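Chapter 7
The Words on the Outside

16 min read

Long before you owned a novel, you owned a cereal box. Most of us learned to read at the kitchen table, moving our lips over a list of vitamins we couldn't pronounce and a competition that had closed the previous winter. Nothing we have read since has been read so many times.

This chapter is about the writing on packages: bags, tins, tubs, jars and sacks. It is the most widely printed prose in the country and it has almost no admirers. Critics don't review it. Its authors don't go on tour. A good novel might sell 500 copies in its first month and be called promising, while the back of a pancake mix goes into every second pantry and is recycled without a word of thanks.

Packages did not always have so much to say. When flour was scooped from a barrel, the label was the grocer, and if you had a question about the flour you asked him. He might lie to you, but he did it in person. Once goods began to travel in sealed containers, the container had to do the talking, and it has been talking more each year. By the time you reach the end of the chapter you should be able to sort what it says into four kinds.

The first is naming. This tells you what the thing is, and is often the smallest honest statement on the package. The second is selling, which is in larger letters and uses the word "farmhouse". The third is instructing, where you learn to open at the dotted line, a line usually found after the package has been torn open somewhere else. The fourth is warning, and it is written in a voice that has met your relatives.

The four kinds compete for the same surface. In the case study later in the chapter, a pet food maker called Kimari sets out to fit 300 words on a pouch the size of your hand. Its designer, Lotte Coppens, wants a picture of a happy dog. Its legal adviser, Evelien Van Hecke, wants a paragraph about storage temperatures. You will be asked which of them should win, and then asked again after you have seen the size of the type. The dog does not come out of it well.

A word on colour and shape. Flat panels are easy to write on, and designers love them, chiefly because the proofs they approve are flat. Shoppers meet the same words wrapped around a curve, folded into a seam or stretched across whatever is inside. Black on yellow holds up better than most combinations under this treatment. Pale grey on silver, a favourite of the skin cream trade, hardly holds up at all.

Before you read on

Find a package at home with at least 200 words on it. This will take less time than you expect. Copy out every sentence, mark each one N, S, I or W, and keep the page for section 7.2. If a sentence seems to belong to two kinds, put down both letters and be ready to defend yourself. 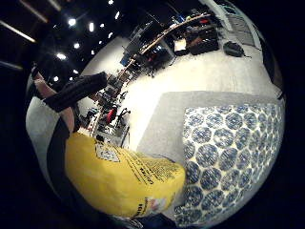 Oswood College, Department of Everyday Writing

Large bags give a writer room, and the temptation is to use all of it. The black lettering on this yellow one is packed in densely, with a small white diamond-shaped label near a corner.

14 shares | 3 comments

Related chapters
Chapter 4: Signs That Shout
Chapter 6: The Bosman Tea Tin and Its Many Lids
Chapter 8: Instructions for People Who Have Already Started
Chapter 9: Ristevora, or How to Name a Soap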